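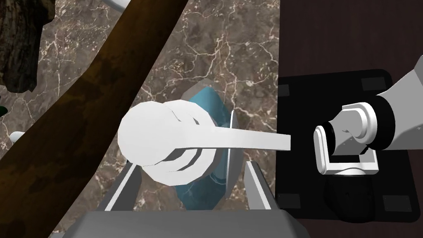 Support > Demo Systems > Simulation > Ticket 555

Subject: Kitchen handover sim stalls before the right gripper closes (open day station 2)
Opened by: Seon-mi Shin
Assigned to: Gyu-bin Song
Site: Handton
Priority: High, visitors on site Friday, February 7, 2020

Problem as reported
The two-arm kitchen program on the Helel simulator stops partway through the handover. The left gripper is down at the marble counter with the white utensil and the blue piece. The right arm comes in over the black mat and halts a little short of the end of the utensil handle. No error on the operator screen. The status line stays on "approach" until someone presses reset.

Seon-mi needs it to run unattended on a loop while she talks to the school groups.

Log

Gyu-bin Song
Reproduced on the station machine, first try. Same stop point each time. Not reproduced on my desk machine with the same program file. Asked Seon-mi for the settings folder from the station.

Seon-mi Shin
Folder uploaded. Yoon-hee Tak changed the display settings yesterday so the picture would fill the wall screen. I don't know if that touches anything else.

Gyu-bin Song
It does. The display profile also carries the physics step. Station was on the presentation profile, mine is on default. Switched the station back to default and the right gripper closed on the handle. Ran the loop again and it stalled on the second pass.

Gyu-bin Song
Second stall is a different cause. Approach timeout is set to 400 ms in the station file. The first pass gets in under that, later passes don't. Raised it to 1,250 ms. Left it looping over lunch with no stalls.

Yoon-hee Tak
Wall picture is small again with the default profile. Can I scale it from the projector menu instead?

Gyu-bin Song
Yes. Projector side only, please leave the profile alone.

Salamatu Korletey
Checked from the visitor side before the afternoon group. Handover works. The dark beam on the left covers a good part of the counter from this view. Is there a better angle for the people standing at the back?

Gyu-bin Song
There are other saved views but I don't want to change anything else today. Split off as a separate request, assigned to Yi-an Woo.

Seon-mi Shin
Afternoon group done. No resets needed. The Bae station next door has the old timeout too, can someone copy the new file over?

Gyu-bin Song
Copied. Restarted and ran once. OK.

Resolution
Default profile restored, approach timeout raised in the station file. Display profile still overwrites the physics step, reported to Derkach under their support contract.

Status: Resolved, waiting on vendor

Last updated by Gyu-bin Song, Friday, February 7, 2020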